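Voltei ontem da formação em Tikstead com a cabeça cheia de segmentos. Querem que passemos os e-mails da loja para a Sulport, com perfis de cliente e campanhas que se escrevem quase sozinhas. Continuo desconfiado.

A nossa lista tem 331 endereços ativos. Partir isto em 50 segmentos dá grupos onde cabe uma família, e mal. Perguntei na sala a partir de que tamanho compensa e responderam-me com um gráfico de um cliente com lojas em Fevville, sem escala no eixo.

Também não gostei da parte do consentimento. Quem se inscreveu para receber o catálogo não pediu que lhe adivinhassem a próxima compra – e a caixa vem marcada de origem.

Fiz as contas no comboio: 500 por mês, contrato mínimo de 4 meses, exportação paga à parte. O assunto da última newsletter trazia o nome próprio de cada um e abriram-na menos pessoas do que a anterior.
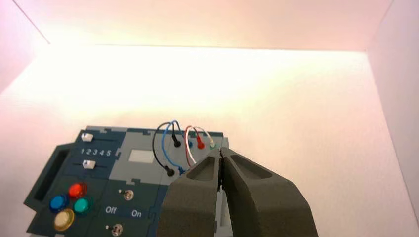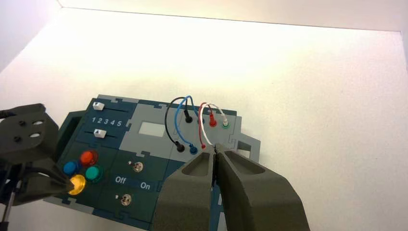 O painel de encaixes, duas vezes.

Villanueva, maio

Amanhã peço o período de teste por escrito. Se vier com cartão de crédito obrigatório, fico com a folha de cálculo.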